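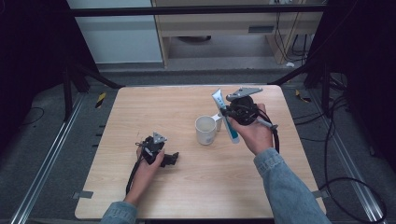

Hand-held gripper pair in use at a collection table, with a mug and a tube of toothpaste.

About Grernmont

Grernmont supplies hand-held gripper kits and recording services to teams that train manipulation policies. The operator holds one gripper in each hand and does the task directly on a tabletop. No arm is needed at the recording stage.

The current kit is the Rurkov 2. It ships as a matched pair of wired grippers, a cable set, table clips and a calibration plate. Both grippers record to the same clock. Jaw opening is logged with each sample, and jaw pads can be changed without recalibrating the body. A wireless version is in bench testing — we have not set a release date.

Recording service

Customers who do not want to run their own stations can order sessions from us. We work from a written task list, usually household and bathroom items, dishes and small packaged goods. The catalog holds 62 standard tasks. Custom tasks are quoted separately and need a trial session first. As of 14 April 2025 we have delivered 1,709 hours of two-handed recordings.

Each delivery includes raw streams, aligned tracks, operator notes and a list of rejected takes. Rejected takes are not billed.

Company

Grernmont was started by Cempaka Raju, who still runs hardware design. Machined parts come from Ingvarsson. Assembly and all recording are done at our Drumomia site, where 52 people work in two shifts.

Spare jaws and cables are kept in stock for every kit we have sold. Repairs are done in Drumomia only. The site closes for one week each October for station maintenance — orders placed that week ship the week after.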